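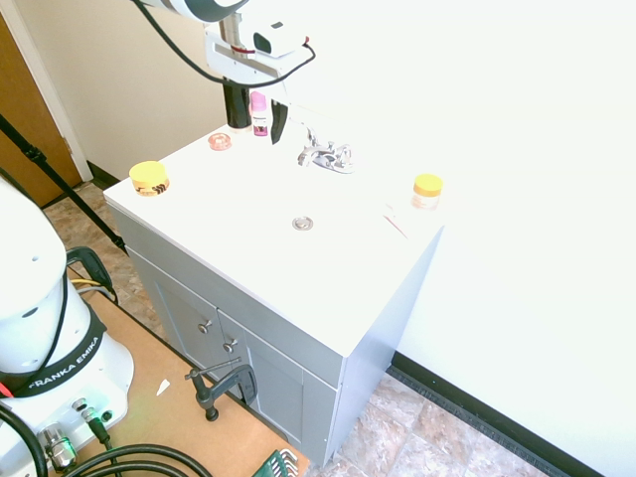
Juta Household Water Readings

Data card, version 3

Summary

Juta is a table of tap water readings taken in homes in the Bakow and Marar supply areas. It has 3,150 readings from 442 homes. Each row is one reading at one cold tap. The data was put together to study how hardness and free chlorine change between the treatment works and the tap, and how much of that change depends on the age of the pipes in the building.

Maintainer: Muthu Krishnan
Last updated: December 2, 2019

Files

readings.csv: one row per reading
homes.csv: one row per home, with pipe and building details
zones.csv: supply zone codes and the works that feeds each zone
changes.txt: list of edits since version 1

The files are UTF-8, comma separated, with a header row. Empty cells mean the value was not recorded. A zero is a real zero.

Columns in readings.csv

home_id: matches home_id in homes.csv
tap: kitchen, bathroom or utility
draw: first (before any flushing) or flushed (after the tap has run for 3 minutes)
temp_c: water temperature in degrees Celsius
hardness: total hardness as mg/L of calcium carbonate
free_cl: free chlorine in mg/L
ph: pH
kit: code of the test kit used
flag: see Known problems

Columns in homes.csv

home_id: random code, not linked to any account number
zone: supply zone code
built: decade the building went up
pipe: copper, plastic, galvanized, mixed or unknown
softener: yes, no or unknown
floors: number of floors between the street main and the tap

How the readings were taken

Householders did the sampling themselves with a kit sent by mail. The instructions asked them to take the first-draw sample in the morning before any water was used, then run the tap and take the flushed sample from the same stream. Aerators were left in place. Bathroom samples were to be taken at the sink, never at the tub or shower. 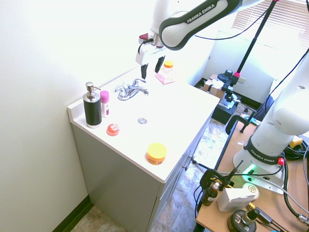 Strips were read against the printed color card and the results were entered on a paper form. Temperature and pH came from the pen meter in the kit. Each form was typed in twice by different people, and any mismatch was checked against the paper.

Known problems

Kits with codes starting ZB came from a batch of Zoller strips that had been stored in a warm van. Their chlorine values read low. These rows have flag = Z and should be left out of any chlorine work. Hardness values from the same kits look fine.

Some homes in Marar have a softener that feeds the bathroom but not the kitchen. The softener column does not show this. If hardness differs sharply between two taps in one home, treat the pair with care.

Pipe material is what the householder wrote down. It was not inspected.

The September readings for Bakow were taken while a main was being flushed, and free chlorine is higher than in other months. We left them in without a flag.

Not suitable for

Lead or copper studies. No metals were measured. The table should not be used to judge whether the water in any one home is safe to drink.

Privacy

Names, street addresses and meter numbers were removed before the forms were typed in. Zones with fewer than 3 homes were merged with a neighboring zone.

License and citation

Free to use and share with credit. Cite as: Krishnan, M., Juta Household Water Readings, version 3.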